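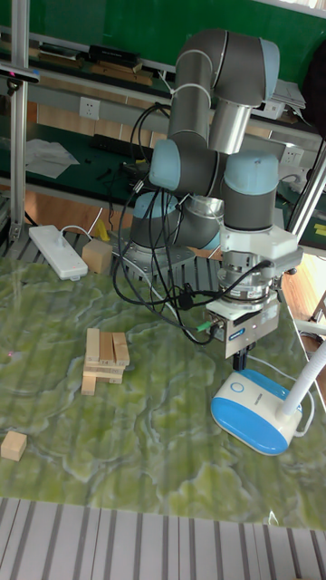
Page 59

Chapter 4: Stacking Things Up

6 min read

I learned most of what I know about structures from a tub of wooden blocks, and I'm not exaggerating by much. I went on to do four years of engineering at uni, I've sat through more beam theory than any person should, and I still reach for the blocks when I want to work out why something is standing up (or why it just landed on my foot). So that's where we're starting this chapter, and if you've got little brothers or sisters, now's the time to raid their toy cupboard.

You'll want plain rectangular pieces, a few cubes if you can find them, and a flat table. Don't fuss over the brand. The set I use at home is a Brollska, bought at a school fete in Falleck, and half the corners are chewed. A bit of wear is fine, although a block with a really rounded edge will rock on you and make you think you've discovered something when you haven't.

Now, crosswise layers. You lay a couple of pieces one way, then the next couple across them at right angles, and keep going. It's a lovely old arrangement and you've seen it in woodheaps, in pallets at the hardware store, and in log cabins, where the corners are notched so the logs sit down into each other. Ours have no notches and no glue. All that's holding a stack like this together is weight pressing down and friction between the faces, and both of those are going to get their own section before we're done.

The stack at the top of the chapter is a fairly loose one, and I like it for that! Look at the block at the bottom, the one poking out towards the front. My first-year self would have pushed it straight back in without a thought. Leave it be for a minute and think about which part of it is carrying load and which part is just along for the ride. Then ask yourself what you'd expect if somebody set one of the spare cubes on the bit that sticks out. Jot your guess in the margin, in pencil. We'll come back to it in 4.3 and I promise not to laugh.

A word about your surface, too. I used to build on the kitchen table and get different results every arvo, and it drove me up the wall until I noticed the tablecloth. Cloth slides and bunches. Bare timber grips fairly well, and glossy paint hardly grips at all. Pick one surface for the whole chapter and write down what it was, otherwise you'll have no hope of comparing Activity 4.1 with Activity 4.6. Good light helps as well. A desk lamp down low and off to one side throws the gaps between layers into shadow, and you'll spot a tilt long before you'd feel it with your fingers.

The very first time I ran these activities, in the hall at Orkodside, we had 30 students and nearly 60 opinions. Be ready for that. If your group disagrees about why a tower fell, build it again and watch from the side, eyes level with the tabletop, and have someone else watch from the end.

Got your blocks? Righto. Before you read 4.1, build a crosswise stack of your own, as messy as you like, and sketch it from two sides. Keep the sketches, you'll be drawing arrows all over them shortly.

12 shares | 3 comments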